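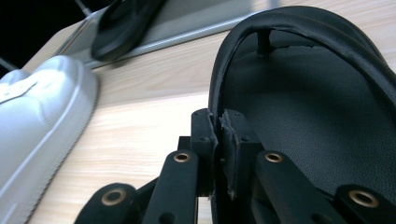

サンダルのバンドの端が裂けたら、接着剤だけで直せるものだろうか。

家の中で履くぶんには、しばらく持つ。外を歩くなら、裂けたところに当て布をして縫わないと、また同じ場所から開く。

ディネオ・ブテレジは電話口でそう答えて、持ってきてもらえれば見ます、と付け足した。相手は少し黙ってから、何時まで開いているかと聞いた。七時までです、と言うと電話は切れた。名前は聞きそびれた。

店は「オジャラ」という。靴と鞄の修理、合鍵。オジャラは前の店主がつけた名前で、由来は知らない。看板を替えるには金がかかるし、電話帳にもその名で載っている。駅の北口から商店街を抜けて、豆腐屋の角を曲がったところにある。間口は狭く、奥に長い。表に受付の台があり、奥に作業台とミシンがある。作業台の板は前の店主の代からのもので、刃物の傷がたくさんついている。

昼過ぎに革靴のかかとを二足仕上げて、弁当を食べた。鮭と卵焼きだった。食べ終わって弁当箱を流しに置いたところへ、引き戸が開いた。

男は背が高く、鴨居に手をかけて入ってきた。白いビニール袋を提げている。

「さっき電話した者です」

「サンダルの方ですね」

「はい」

袋の中から出てきたのは、黒いつっかけサンダルの片方だった。幅の広いバンドが一本、甲にかかる形のもので、合成皮革だった。バンドの縁は丸く巻いてあり、中に詰め物が入っている。その端のほうが裂けて、灰色の繊維が出ていた。

「もう片方は」

「家にあります。そっちは大丈夫なので」

「できれば両方見たいんです。片方だけ締め直すと、左右で履き心地が変わることがあるので」

男は袋の中を覗いた。入っていないのはわかっているはずだが、覗いた。

「取りに帰ったほうがいいですか」

「急がなければ、次に来るときでいいですよ」

「父のなんです」

ディネオは伝票を出した。氏名の欄に、男はケリ・コエチと書いた。字は小さくてそろっていた。電話番号の七が一に見えたので、これは七ですかと聞くと、七です、と言って横棒を足した。

「お父さんが履かれるんですね」

「履きます。病院で。来週入るので」

「来週のいつですか」

「月曜です」

ディネオは壁のカレンダーを見た。五月の写真は、どこかの湖だった。

「病院だと、かかとのない履物はだめだと言われませんでしたか。滑るので」

「言われました。紙にも書いてありました」

「それでもこれを」

「これがいいと言うんです」

男はそれ以上説明しなかった。ディネオも聞かなかった。裂けたところに指を入れて開いてみると、表の皮が芯から浮いて、芯の布も半分ほどほつれていた。バンドの付け根は底の中に差し込んで接着してある。こちらはまだしっかりしていた。

「当て布をして縫って、540円です。両足とも補強するなら別にかかりますが、もう片方を見てからにしましょう」

「そんなに安いんですか」

「ミシンで少し縫うだけですから。ただ、縫い目は見えますよ。糸は黒にします」

「見えてもいいです」

預かり票を切って渡した。番号は64だった。男はそれを財布に入れて、頭を下げて出ていった。今度は鴨居に手をかけなかった。

---

ディネオはその日のうちに取りかかるつもりでいたが、夕方に合鍵の客が続いた。アパートの管理をしている会社の人が、同じ鍵を五本作ってくれと言い、一本が回りにくいと言って戻ってきた。削り直して渡し、戸を閉めると七時半になっていた。

サンダルは棚の下の段に置いた。番号札を輪ゴムでとめようとして、裂けたところに当たるのでやめ、底の下に敷いた。

家に帰って豚肉ともやしを炒めた。食べながら、自分の父のことを少し考えた。父は革靴しか履かない人だった。家の前の道にごみを出しに行くのにも紐を結んだ。結び終わるころに収集車が行ってしまうことがあり、母はそれを何度も言った。父の靴は父が死んだあと、叔父が全部もらっていった。叔父の足には少し大きかったので、中敷きを二枚ずつ入れて履いていた。

皿を洗って寝た。

翌日は雨だった。客は来ない。ディネオは作業台の電灯をつけて、サンダルを裏返した。

底のかかと側は外が減っていた。歩くときに足を少し引きずる人の減り方だった。土踏まずの脇に製造元の文字があったが、すり減って、最後のほうしか読めない。たぶんドルカリだろうと思った。ドルカリのサンダルなら前にも直したことがある。芯の布が弱くて、いつも同じあたりから切れる。

まず裂けた口をブラシで払った。砂が出てきた。白っぽい細かい砂で、このあたりの土の色ではない。ほつれた糸のうち、長いものだけを鋏で切った。短いものは残す。接着剤がからむからだ。

当て布は、鞄の裏地に使う厚手の綿の端切れにした。黒がなかったので紺にした。表からは見えない。巻いてある縁を少しほどいて中に差し込み、接着剤を塗って押さえ、十五分待つ。その間に湯を沸かして茶を淹れた。

茶を飲んでいると、隣の豆腐屋の奥さんが傘をさしたまま顔を出した。

「昨日の背の高い人、コエチさんとこの息子でしょう」

「ご存じですか」

「お父さんのほうをね。毎朝うちの前を通るのよ。おからを買ってくれるの。このごろ見ないわね」

「来週、入院されるそうです」

言ってから、言わなければよかったと思った。客のことを話すのはよくない。奥さんは、あら、と言った。それから傘のしずくを外に払って、油揚げが余ったからと袋をひとつ置いていった。

十五分を過ぎていた。指で押すと、皮は動かなかった。

ミシンは腕の細いやつを使う。電気のものもあるが、狭いところは手回しのほうがよく見える。針を落として、はずみ車を少しずつ回した。合成皮革は一度穴をあけると戻らない。縫い直しがきかないので、目は粗めにする。細かく縫うと、切手の縁のようになってそこから切れる。前の店主がそう言っていた。前の店主は口数の少ない人だったが、針目のことだけはよくしゃべった。

端まで縫って、返し縫いを二目した。糸を切り、ライターで先をあぶって押さえた。縫い目は少し曲がっていた。縁が丸いので、どうしてもそうなる。

足を入れてみることはしない。代わりに、木型を差し込んで甲を張らせてみた。開かなかった。木型を入れたまま棚に戻した。

---

ケリ・コエチが次に来たのは土曜の夕方だった。

もう片方のサンダルを、今度は新聞紙で包んで持っていた。作業台の上で包みを開くと、新聞紙の内側にまた白い砂がこぼれた。

「砂がすごいですね」

「すみません。払ったんですけど」

「海の砂ですか」

「クンビの砂です。父が勤めていたところで、家具の会社です。磨き砂みたいなものを使っていたらしくて。そこで履いていたんです、これを」

「工場でサンダルを」

「本当はだめだったと思います」

クンビは川向こうの工場で、もうない。ディネオも建物だけは知っていた。今は駐車場になっている。奥の塀にだけ、まだ横文字でKundbyと残っている。

ディネオはもう片方を手に取った。こちらの底は減り方が浅く、バンドも縁の皮が少し浮いているだけだった。

「これは縫わなくていいです。浮いているところを貼っておきます」

「おいくらですか」

「いりません。接着剤を少し使うだけなので」

「それは困ります」

「じゃあ、300円いただきます」

男はほっとしたようだった。財布を出して、小銭を数えずに台の上に置いた。ディネオが要るだけ取って、残りを返した。

「十五分かかりますが、待ちますか」

「待ちます」

丸椅子を勧めた。男は座ると膝が高くなった。棚の上のラジオは相撲をやっていた。二人とも特に聞いてはいなかった。

「父は塗りをやっていたんです。スクックウッドっていう棚、知ってますか」

「知りません」

「クンビで作っていた棚です。父は棚板の塗りを。うちにもひとつあります。重くて、引っ越しのたびに困ります」

「いい棚ですか」

男は少し考えた。

「普通の棚です」

ディネオは縁に塗った接着剤が乾くのを見ながら、クリップを三つ用意した。浮いたところを合わせてはさみ、布を一枚かませて跡がつかないようにした。

「入院は長いんですか」

「14日の予定です。うまくいけば」

「そうですか」

「病院に電話したんです、サンダルのことで。そうしたら、歩くときは靴を履いてくださいと。ベッドの下に置いておくぶんには構わないと言われました」

「では、置いておくんですね」

「父にはまだ言ってません」

ラジオの中で歓声が上がった。誰が勝ったのか、アナウンサーの声が重なって聞き取れなかった。男が顔を上げ、また下を向いた。

ディネオは直した片方を棚から取ってきて木型を抜いた。男に渡すと、縫い目のところを親指でなぞった。それから自分の足元を見て、靴を脱ぎ、サンダルに足を入れた。かかとが後ろに出た。

「小さいな」

「お父さんは小柄ですか」

「いえ、昔は大きいと思っていたんですけど」

男は片足だけサンダルのまま、店の中を二歩歩いた。作業台の角まで行って、戻ってきた。それから丸椅子に座って脱いだ。

「あの、ひとつ聞いてもいいですか」

「はい」

「電話のとき、新しいのを買ったほうがいいと言われると思ってました」

「聞かれたら言いますよ。新しいのは千円ぐらいからあります」

「聞けばよかったですか」

「聞きますか」

「いえ」

クリップを外した。縁の皮はきれいについていたが、布目の跡がうすく残っていた。ディネオはそれを見せて、二、三日で消えると思います、と言った。男はうなずいた。

二つをそろえて置くと、直したほうのバンドがほんの少し高かった。当て布の厚みのせいだった。ディネオは木槌で軽く二度たたいた。それでもまだ高かった。

「履いているうちに落ち着きます」

そう言ってから、履くのかどうかわからないことを思い出した。男は何も言わず、二つを底どうし合わせて、持ってきた新聞紙で包んだ。砂は作業台の上に残った。

「袋をあげましょうか。雨が降りそうなので」

「お願いします」

渡した袋は豆腐屋の袋だった。油揚げの入っていたものを洗って干してあったのだ。男は袋の文字を見て、ここのおから、父がよく買ってきました、と言った。

「まだ開いてますよ。六時半までです」

男は壁の時計を見た。六時十分だった。

戸が閉まってから、ディネオは作業台の砂を手で集めた。刃物の傷に入ったぶんは取れないので、ブラシを出してかき出した。ちりとりに受けてごみ箱に捨て、伝票の64番に済の判を押した。表で男の声と、豆腐屋の奥さんの声がした。話はしばらく続いているようだった。ディネオはラジオの音を下げ、次の靴を棚から下ろした。茶色の紳士靴で、紐が片方なかった。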